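4.2 Short-stay lets and the household textile survey

Of the 182 flats visited in Cornbridge, 60 were let by the week and the rest by the year. We asked the same questions in both, though the Pandevley visits (April) used the older form, without the item on spare bedding. Those answers are left out of Table 3.

Weekly tenants owned very little cloth of their own. Mostly towels. Sheets came with the flat and went back with it, as Satow found for lodging houses. Yearly tenants kept more, and kept it longer, and could usually say where a piece came from. Patterned pieces were remembered better then plain ones, see Figure 7.
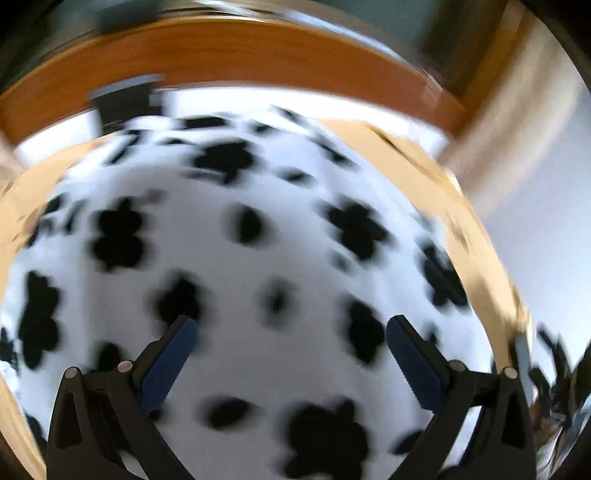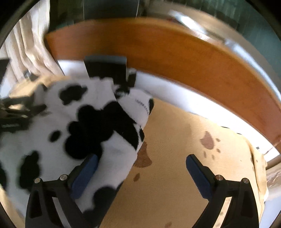 Figure 7. Black-on-white patterned textiles. First: printed cloth on a pale tan wooden surface. Second: soft plush item, cow print.

Plain items tended to be listed as "just a sheet" or not listed at all until prompted. A problem for the totals. We prompted every household once, not twice, so the plain count is probaly low.

Cost was the other gap. Yearly tenants named a price for most pieces, weekly tenants for hardly any. In 16 flats the tenant and the landlord both claimed the same curtains; these are counted with the landlord, following Živković. Changing the rule makes no difference to the ranking of the two groups. Laundry costs are taken up in 4.3.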